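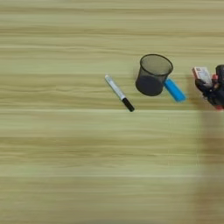
A marker on a wooden table.

How does a cabbage turn into sauerkraut?

Have you ever tasted sauerkraut? It's pale, stringy and so sour that it can make your whole face scrunch up. The name is German and it means "sour cabbage". But bite into a raw cabbage leaf and it isn't sour at all! It's crunchy and a bit sweet. So where does the sour come from?

You might guess that somebody pours in vinegar. Lots of pickles are made that way, but proper sauerkraut has no vinegar in it. There are only two things in the recipe, cabbage and salt. The sour part is made inside the jar by living things far too small to see.

Meet the bacteria

Bacteria are tiny living things. They are in soil, on your skin, in your tummy and all over the leaves of every cabbage that ever grew. Some kinds can make us ill, but a great many do us no harm, and a few are brilliant cooks.

The ones we want are called lactic acid bacteria (say it "lak-tick"). They love sugar. You wouldn't think of cabbage as a sugary food, but there is a little bit of sugar locked away inside the leaves. When the bacteria eat it they make lactic acid, and acid tastes sour. Lemons are sour because of acid too, only theirs is a different kind, called citric acid.

This sort of change is called fermentation. Yoghurt is made by fermentation, and so are kimchi and sourdough bread.

What the salt does

First the cabbage is cut into very thin strips. Then the salt goes on and the squeezing starts - lots and lots of squeezing! Salt pulls water out of the leaves. After a few minutes the strips go floppy and a puddle appears at the bottom of the bowl. That salty puddle is called brine.

Salt has a second job. Many of the bacteria that would make the cabbage go slimy and smelly can't stand it. Our lactic acid friends don't mind a bit of salt, so they get the cabbage nearly all to themselves. The usual amount is 2 grams of salt for every 100 grams of cabbage.

Keep it under!

Now the cabbage is packed into a jar or a big pot and pushed down until the brine covers it. A weight goes on top to keep it there. Mould needs air to grow, and there is hardly any air under the brine. Lactic acid bacteria can manage perfectly well without it.

In the village of Prulari, where I learned to make sauerkraut, people use smooth flat stones for weights. They scrub them and boil them first, and some families have used the same stone since before their grandparents were born.

Bubbles!

After a day or two, look closely at the side of the jar and you may see bubbles creeping up. They are full of carbon dioxide, the same gas that puts the fizz in lemonade. The gas has to get out somehow, so the lid can't be screwed down tight. Some pots have a little moat of water round the rim. Gas goes "blup" through the water on its way out, and air can't get back in. If you sleep in the room next door you can hear it at night.

The cabbage gets sourer week by week. Once there is plenty of acid in the jar, most harmful germs can't live there. People worked out how to do this long before fridges, and it meant they could eat cabbage right through the winter. Sailors took it on long voyages as well, and the vitamin C in it helped to stop them getting an illness called scurvy.

A very big barrel

At the Štěpánek pickle works they make it in wooden barrels taller than a grown-up. I went to see one being filled in April and it swallowed 183 cabbages. One season's sauerkraut filled 2,486 jars! The smell makes your nose tingle as soon as you go through the door.

Can I make some?

Yes, with a grown-up to do the slicing and to check that everything is clean. Ask them to find a tested recipe and weigh the salt properly. If the cabbage ever turns pink, slimy or furry, don't taste it. Put it in the bin and start again.

Words to know

Acid - something that can make food taste sour
Bacteria - tiny living things, too small to see without a microscope
Brine - salty water
Fermentation - when tiny living things change a food as they feed on it

Filed under: Food Science for Ages 5 and Up, Pickles & Ferments

Contact us | © 2018 Felo Young Cooks | Back to top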